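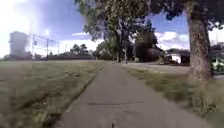
Re: [kostow-paths] Edging and mowing along the long path

From: Nerea Pastor
To: kostow-paths list
Date: January 24, 2018

Teresa, thanks for writing this up. My answers are under your questions.

Teresa Gilmartin wrote:
> Two things before the contract is renewed in March. First, does the
> edging get done by Cifuentes or by the residents on that side? The
> grass is growing over the concrete again in places. Second, I have a
> bill for $2751 and can't tell whether it covers the verge or only the
> field. Abimbola thought both.

The edging is in the Cifuentes contract, but only twice a year, and the fall visit was skipped when their crew lead left. I asked them for a date and have not heard back. If there is nothing by the end of next week I will call the office. Residents can trim their own side if they want to, but please don't use weed killer near the path. We had complaints about that from dog owners.

On the bill, Abimbola is right. It covers both the field and the verge, 13 cuts in all. The verge used to be listed on its own line and they folded it in last year without telling us. I have asked for it to be split out again so we can compare it with the Itidus quote. Itidus wants $78 more for the year but includes four edging visits, so it may work out better for us. Trinidad has the full quote if anyone would like a copy.

The crack across the concrete is a separate matter. The city owns the slab — we only look after the grass — so reports should go to the streets department and not to Cifuentes. Noelia sent one in already. A second report would not hurt.

One more item. The mowing height is set at three inches in the current contract. I would like to leave it there for the summer, as the grass stays pretty dry on the field side and a shorter cut would make that worse. If you disagree, reply to the list before I send the draft out.

Nerea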